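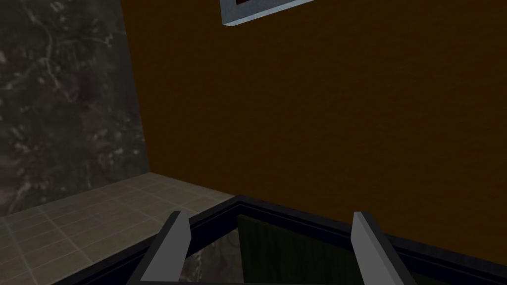

My water bill has gone up and I can't find a drip anywhere in the house, one reader wrote after our page on dripping taps, so how do I tell if the meter is wrong or the pipe is leaking?

Start with the meter. You can do the whole check yourself in an evening and a morning, and you don't need any tools beyond a torch and something to lift the cover.

Finding the meter

In most houses in Stultley the meter is outside, under a small cover in the pavement or the front path. In the flats at Pungate it is usually indoors, under the kitchen sink or in the cupboard with the stopcock. If yours is outside, lift the cover with a flat screwdriver and put it where no one will trip over it. There may be a polystyrene disc underneath to keep the frost off. Take that out too.

Outdoor meter boxes collect rainwater. A little on top of the glass doesn't mean you have a leak. Soak it up with a sponge so that you can see the numbers, and watch out for spiders and slugs.

Check the serial number on the meter against the one on your bill. Neighbouring houses sometimes have their meters side by side, and it is easy to read the wrong one.

Reading it

The black figures are whole cubic metres, and these are the ones your bill is based on. The red figures are parts of a cubic metre. One cubic metre is 1,000 litres.

If the black figures show 01339, your reading is 1,339. Leave off the nought at the front and ignore the red figures when you send a reading in.

For a leak check you want the red figures as well. Write down every digit, black and red, in order from left to right. A photo on your phone will do, but check that it is sharp before you put the cover back.

The overnight check

1. Last thing at night, make sure the washing machine and dishwasher have finished. Turn off any outdoor taps or watering timers.

2. If you have a water softener, look at when it is set to clean itself. Many do this in the small hours and will spoil the check. Put it on bypass for the night.

3. Ask everyone in the house not to flush or run a tap until you have taken the second reading. If that can't be managed overnight, do it during the day while the house is empty. Allow at least 4 hours.

4. Read the meter and write the figures down.

5. Read it again in the morning before anyone uses any water. 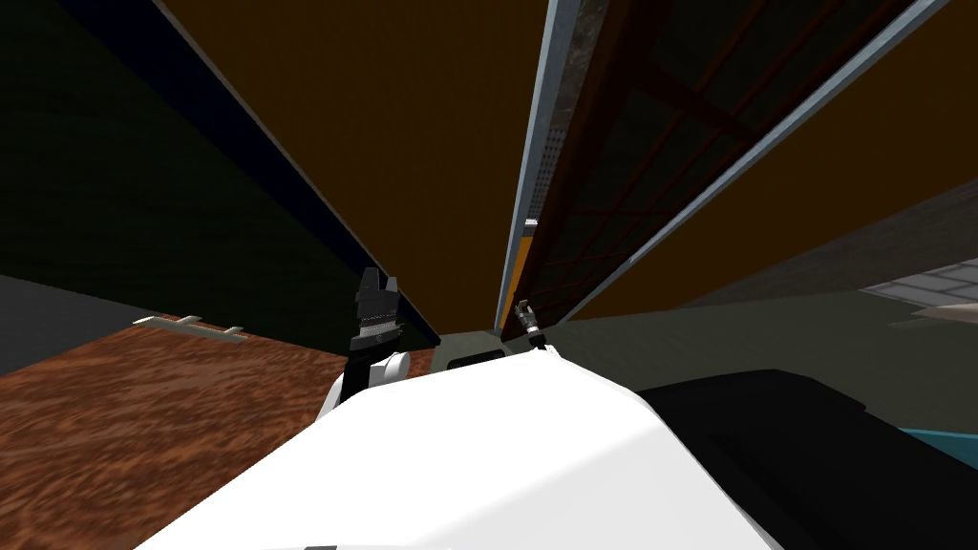 If the two readings are the same, there is no steady leak on your side of the meter, and you should look at how much water you are using instead. If the red figures have moved, water is going somewhere.

Narrowing it down

Turn off the inside stopcock and watch the meter for a few minutes. Some meters have a small dial or star wheel that turns with even a slight flow. If it stops when the stopcock is closed, the leak is inside the house. If it keeps turning, the leak is probably in the supply pipe between the meter and the house. Make sure the stopcock is closing fully, as old ones often don't.

Inside, try the toilets first. Dry the back of the pan with toilet paper, lay a fresh sheet against it and leave it for as long as you can without flushing. A wet or torn sheet means the cistern is letting water through, and a new valve washer or seal usually cures it. After that, check the overflow pipes outside and the valve on the cold tank in the loft.

For a leak in the supply pipe, ring your water company before you call a plumber. Ask whether they will help with the repair and whether you can claim an allowance on the bill. Have both readings ready, with the times you took them.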